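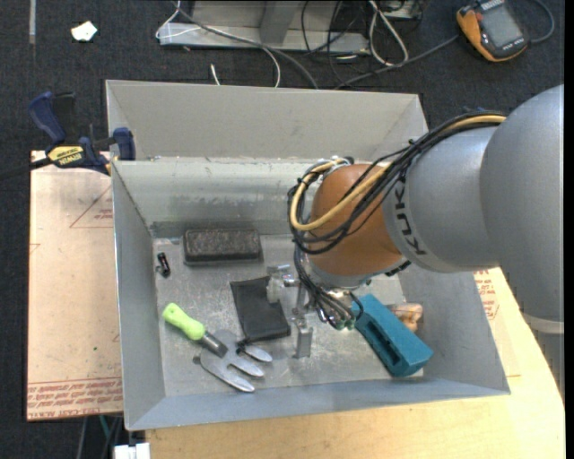

Kettani open metal bin: long-term review

By Trinidad Riquelme
Feb 24, 2022
5 min read
1,101 shares

Quick one today, I have a truck to unload. People keep asking about the Kettani so let's get it done.

It's a big open-topped bin in gray sheet metal. Sides flare out. No lid, no dividers, no wheels. You throw things in and you take things out. Mine has been in use since July, every working day, and it looks like it.

Paid $288 for it. Yes, for a bin. I went back and forth for two weeks and then the old plastic one split down a corner with a full load in it, so that settled that.

Getting it in the door

Arrived flat on one side of a pallet, strapped, one corner of the carton crushed. Bin was fine. No assembly, which I loved. Heavy though. Two people, gloves on. Dineo Zulu took the other end and we still had to put it down twice between the loading door and the bench.

There was a film on the metal that took some getting off. Dish soap and a rag, then a second rag. Do this before you put anything in you care about.

The shape

Best part of the whole thing. With the sides sloping out you can get your arm in at an angle and reach the floor without scraping your elbow. Straight-walled bins drive me nuts – you end up folded over the edge, feeling for a marker you can see perfectly well.

One of the walls on mine is steeper than the one across from it. I like it. Wide slope goes toward whoever's picking, steep side goes away. Things that hit the slope slide down to the floor on their own, mostly. A flat pouch will sometimes hang up halfway if it lands on its zipper. Give it a poke.

The flange up top is flat and matte, and it's wide enough to lean on. It also became the place where people leave their coffee. I've asked them not to.

Wear

OK so if you want a bin that stays pretty, go look at something else. Bare metal floor, and it scratches. First scratch was day one. By now there are bright patches and dull patches all over the bottom, and the back wall has scuffs and streaks on it. None of it goes deep. No dents so far, and Rafsan Ekanayake dropped a vise in it from waist height.

No rust either, but we're indoors and dry. Wouldn't leave it in a yard.

Noise

Loud. Sorry, it just is. Drop a socket in and the whole room turns around. I tried a rubber mat in the bottom for a month and it did help a lot, but small things crept under the edges and the mat held dust, so out it went. If your bench is next to somebody's desk, get the mat anyway. Cut it a little oversize.

Small stuff and dark stuff

What do we keep in it? Odds and ends, whatever doesn't have a home by the end of the shift. Pouches, brushes, erasers, caps, little cylinders of this and that. Bigger things are easy. The tiny ones roll to the wall and sit there.

You'd think a black thing on a gray floor would jump right out at you. Depends on the light. The inside walls below the flange are shiny enough to throw reflections, kind of pale and greenish some afternoons, and under our overhead tubes I've looked straight at a small black part and missed it. Moving the lamp off to one side fixed most of that. A matte finish all the way down would of been better, and I'd have paid extra for it. Kettani, if you're reading.

Don't overfill it. It'll take the weight no problem, but a bin this open works best when you can see floor between things. Once stuff starts stacking up you're digging, and then you may as well have a bucket.

Cleaning

Wipe it, done. Tape residue comes off with rubbing alcohol. Grit collects where the walls meet the floor and a stiff paintbrush gets it out. Tipping it is a two-person job so we use a shop vac insted. No drain hole, keep that in mind if you hose things down.

Against the others

Had the Pandero on loan for a few weeks before this. Cheaper, painted, nicer to look at. Paint chipped at the rim right away and the chips got in everything. Straight sides too, see above.

The Clollix is plastic. Quiet, light, one person can carry it. For clothes or toys I'd buy that one and keep the change. For tools, no. The floor on ours bowed.

Good

Flared sides, easy reach
Tough as anything
Flat edge on top
Cleans up fast

Not so good

Price
The racket
Glare off the walls
Shows every scratch
No handles! Why no handles

Should you get it

If hard, heavy things go in and out all day, yes. I'd buy it again at the same price, with some grumbling. For a closet or a mudroom it's way too much bin. Loukia Stefanou wanted one for her kids' boots and I talked her out of it.

Will update if it ever does dent. Next up is the Trovow shelf bracket set, which I've had since before Christmas and keep putting off. Got to go, truck's here.

5 comments

Contact | Copyright 2022 Trinidad Riquelme | Back to top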